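**Crockery for the Stustetham lunches**

The shared kitchen at Stustetham goes back into use in May, and the crockery shelf needs sorting before then. Plates and bowls have built up over the years and few of them belong to a full set. We are keeping the fruit-pattern plates and the plain bowls for everyday lunches - anything chipped will go.

Please scrape and rinse plates before leaving them by the sink. Food left on overnight takes far longer to shift, and the brown marks are the worst. Bowls should be dried before they are stacked.
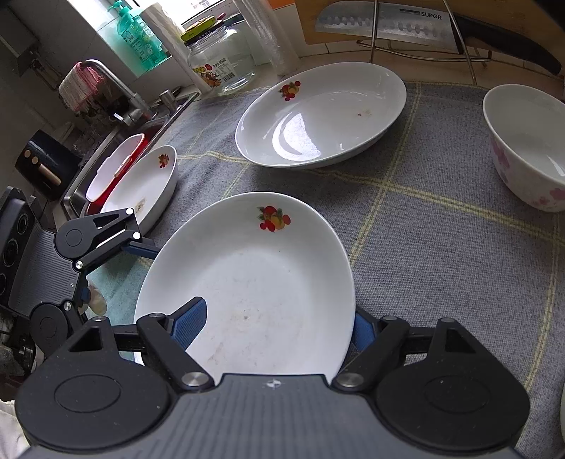 White plates with the fruit pattern on the rim. 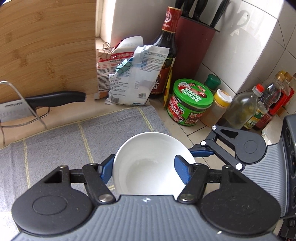
Can I bring in crockery from home?

Plates and bowls are welcome until the end of May, as long as they are clean and free of chips. Leave them in the box marked Yan by the kitchen door, no more than 4 pieces per household. We have enough mugs.

Spare pieces will go to the Eltotbridge hall, which has 69 place settings to make up and is short of bowls. Tea towels are washed every 2 weeks - please hang wet ones on the rail.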